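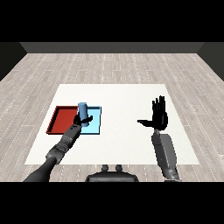

Norkine conçoit, loue et entretient des décors saisonniers pour l'intérieur : guirlandes, couronnes, bougeoirs, centres de table, housses et nappes. La société travaille pour des particuliers et pour de petits établissements recevant du public, principalement des chambres d'hôtes, des bibliothèques et des salons de thé. Le siège et l'atelier se trouvent à Orkthorpe, dans le même bâtiment.

## Origine

L'activité a été créée par Sheena Urquhart, ancienne accessoiriste de théâtre. Le premier fonds provenait du rachat d'un stock de magasin, celui de la maison Semple, qui cessait la vente d'articles de fête. Il comprenait surtout des pièces en verre soufflé et des bougeoirs en laiton, sans inventaire ni emballage d'origine. Le travail des premiers mois a consisté à identifier ces pièces, à écarter celles dont l'attache était fendue et à établir une fiche pour chacune.

Cette fiche existe toujours. Elle indique la matière, les cotes, la saison d'usage, les réparations et la date de la dernière sortie. Une pièce sans fiche n'est pas louée.

## Activité

Le catalogue est organisé en 3 collections : automne, hiver et printemps. L'été n'est pas couvert, la demande étant trop faible pour justifier un fonds séparé. Chaque collection est proposée en coffrets complets, prêts à poser, ou à la pièce. Un coffret standard convient à une pièce à vivre de 30 m² ; au-delà, nous établissons une liste sur plan.

La location court sur une saison entière. Le client reçoit le coffret, l'installe lui-même à l'aide de la notice et le restitue à la fin de la période. Une prestation de pose est possible dans un rayon de 53 km autour de l'atelier. Elle doit être réservée avant le début de la saison – en décembre, le planning est généralement complet.

Nous ne fournissons pas d'éclairage extérieur ni de décor gonflable.

## Contrôle et remise en état

Au retour, chaque coffret est ouvert, pointé d'après sa fiche et laissé au repos une nuit avant manipulation, afin que le verre et la cire reviennent à la température de l'atelier. Le contrôle porte ensuite sur les attaches, les soudures, les fils et les textiles. Les bougeoirs sont décirés à l'eau chaude puis séchés à la main. Les étoffes sont brossées, lavées si l'étiquette le permet, et repassées avant pliage. Les guirlandes électriques passent un essai d'isolement ; toute guirlande dont la gaine est entamée est retirée du fonds, sans réparation. 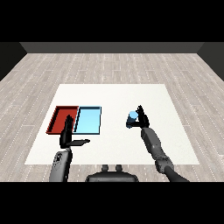 Le tri des petites pièces – crochets, perles, clochettes, pinces à bougie – est la partie la plus longue du travail et celle où se produisaient autrefois la plupart des erreurs. Nous avons donc adopté un repérage par couleur et par position, décrit dans la notice interne. La disposition retenue est celle de deux plateaux peu profonds, posés à plat côte à côte sur la moitié gauche d'une table blanche : le rouge à gauche, le bleu ciel à droite, les rebords presque en contact. L'ordre des couleurs ne change pas d'un opérateur à l'autre. Le rouge correspond aux pièces à reprendre, le bleu aux pièces bonnes pour le reconditionnement.

## Emballage et stockage

Les pièces fragiles sont calées dans des alvéoles en carton neutre. Les papiers colorés sont proscrits, leur teinture pouvant migrer sur les textiles clairs. L'hygrométrie du local est relevée chaque matin et consignée. Les coffrets sont rangés par collection, puis par ordre de départ.

Les emballages de transport sont fabriqués par Ferketti selon nos cotes. Ils sont réutilisés jusqu'à rupture d'un angle ou d'une poignée.

## Stockage pour compte de tiers

Depuis l'extension du local, nous conservons également les décors appartenant à nos clients. Le service comprend l'inventaire, le nettoyage léger et la restitution à la date convenue. La capacité est de 200 caisses. Les matières périssables, les bougies entamées et les végétaux frais ne sont pas acceptés.

## Nous joindre

L'atelier reçoit sur rendez-vous. Pour une première demande, indiquer la surface de la pièce, la hauteur sous plafond, la saison souhaitée et la présence éventuelle d'animaux ou de jeunes enfants, qui modifie le choix des matières. Les devis sont établis par écrit.

Page mise à jour le 12 juin 2023.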